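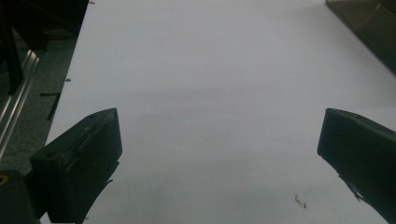

Getting on top of the desk drawer (and keeping it that way)

I cleaned out my desk in November, and it took me from just after lunch until it was dark outside. One desk! I'd been putting it off for so long that I found a warranty card for a kettle I gave away two houses ago. Anyway, a few of you asked what I did, so these are my notes, in no particular order apart from the first bit, which really does need to come first.

Empty everything. All of it, out, onto a bare surface. I know it's tempting to just fish out the obvious rubbish and shut the drawer again, but you'll never see what you've got. I tipped mine onto an old bedsheet on the floor so I could gather up the corners if the doorbell rang (it did, twice).

Test your pens. Keep a scrap envelope beside you and scribble with every single one. If it doesn't write after a few good loops, bin it. Gel pens sometimes come back if you roll the tip on the rubber sole of a shoe, a trick I learned from Bushra Magsi when we shared an office, and I've rescued some favourites that way. Markers stored tip up dry out sooner, so lay them flat.

Batteries get their own spot. Please don't leave loose ones rattling around with paper clips and keys, especially the square nine-volt kind. A bit of tape over the terminals is all it takes. Dead ones go in a jar by the back door and I drop the jar off when I'm next at the hardware store.

Rubber bands. You don't need that many! Mine had gone sticky and fused themselves to a ruler. If that's happened to you, let the residue dry out, rub it with a bit of flour or cornstarch, and it rolls off under your thumb. What's left comes away with a dab of cooking oil and then dish soap.

Cords are a whole other headache. I wrap each one in a loose figure eight, fasten it with a bread tag, and write what it belongs to on the tag in permanent marker. If I can't work out what a cord belongs to, it goes in a bag with the month written on it. Six months later, out it goes to e-waste.

Now, storage. I've tried cutlery trays, muffin tins, jam jars, the lot. Small stacking drawer units are what stuck, mostly because they use the height on top of the desk and I've got very little width to play with.

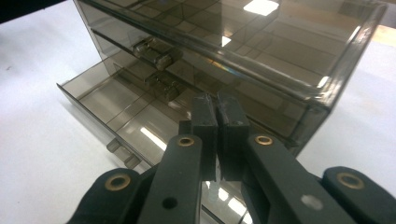
Measure before you buy anything, and measure the thing that's going inside as well as the place it's going to sit. I ordered one from Handitz last year that was a lovely colour and too short for my scissors by the width of a fingernail. Back it went. Check how far the drawers pull out, too, and whether they'll tip the whole unit forward when they're full - heavy stuff like staplers and tape belongs in the bottom one.

If your drawers are plastic or acrylic, go easy on the cleaning. No window spray with ammonia in it, and no paper towel, which leaves fine scratches that you'll see every time the sun comes in. Lukewarm water, one drop of dish soap and a soft cloth (I use the ones that came with my glasses). Dust is worse in dry weather because of the static. I wipe mine over with a barely damp cloth and let it air dry.

For drawers that slide around on the desk, stick a little square of shelf liner under each corner. For wooden drawers that catch, rub a plain white candle along the runners. My neighbour Valentin Oberholzer swears by bar soap, but I found it went gummy over the summer.

Labels: masking tape and a pencil to start with. You'll change your mind about what goes where at least once in the first week, and it's a shame to waste the nice labels. Mine are still masking tape, come to think of it.

And leave one drawer empty. It fills up with whatever comes out of your pockets, and then you've only got the one little drawer to sort. I do mine while the kettle's on.

Next month I'm tackling the cupboard under the stairs, so if you've got a good way of storing wrapping paper that isn't a garbage bag, leave me a comment!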